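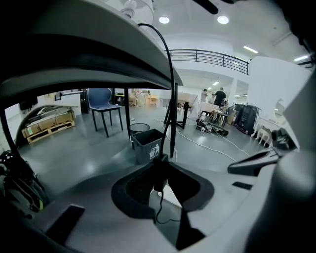

How Do You Teach a Robot to Pick Up a Sock?

Home Clubs Explainers Try It Glossary Next

You have been picking things up since you were a baby. You were terrible at it, and everybody clapped anyway. Robots don't get the clapping, and they start out worse than you did.

The students in the Redine robot club spent one whole July finding this out. Their plan was to enter the Mundley Tidy-Up, a contest in which a robot arm has to clear up a messy room while a judge stares at it. There were nine students in the club, and most of them thought the hard part would be building the arm. The arm was done in a week. Then they asked it to pick up a sock, and it squashed the air next to the sock with great confidence.

Why can't you just tell it?

Try it yourself. Write down every step for picking up a sock. "Reach out and grab it" won't do. How far is out? How wide should your fingers open? What if the sock is balled up, or inside a shoe, or under the cat? You'll run out of paper before you run out of questions, and you will have learned only about that one sock.

So the club used another way, called learning from demonstration. A demonstration is when somebody shows how a job is done. You learned to tie your shoes like this, with a grown-up doing it too fast and then doing it again, sighing.

The gripper you hold

The robot's hand is called a gripper. It doesn't have five fingers. Mostly it has two parts that close toward each other, like a crab with good manners.

The club has grippers that a person can hold. You take the handle, walk up to a table, and do the job yourself using the gripper in place of your hand. A camera on the gripper records what is in front of it the whole time. Later, a computer studies the recordings and looks for patterns: when the sock looks this big and sits over here, the person moved that way and squeezed.

Doing it once is no use. The students recorded 575 demonstrations. Xuân Lưu did 200 of them and says she now sees socks when she closes her eyes.

Then they watched every recording and threw out 65. Some had a thumb over the camera. In some, the sock was dropped and kicked under a table, which is a real way that people tidy up, but the judges don't give points for it.

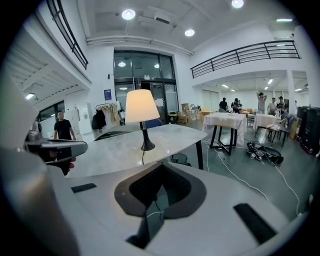 Tín La says the slow part was learning to be boring. At first he did every demonstration with a bit of style, swooping in from the side, and when the robot had studied his recordings it swooped too, straight past the sock and into a cup. After that he moved the same calm way each time, and he'd like it known that the cup was plastic.

Why not practice in an empty room?

Because the robot would get very good at empty rooms. Real places have chairs, cables, bags, lamps and people walking through on their way to lunch. If the computer only ever sees a plain gray floor, the first chair it meets is a big surprise. Changing the lights helps too. A sock in bright light and a sock in shadow are the same sock to you, but to a computer they are two different bunches of colored dots until it has seen plenty of both.

Did it work?

Partly! The robot, which the club named Liltano after a long argument, can pick up a sock and put it in a basket. It can do the same with a glove. It treats a spoon as a sort of very thin sock and usually drops it.

The club is recording spoons now. Xuân Lưu has asked for someone else to go first.

Words to know

Gripper: the part of a robot that holds things.
Demonstration: showing how a job is done.
Data: all the recordings together, including the dull ones.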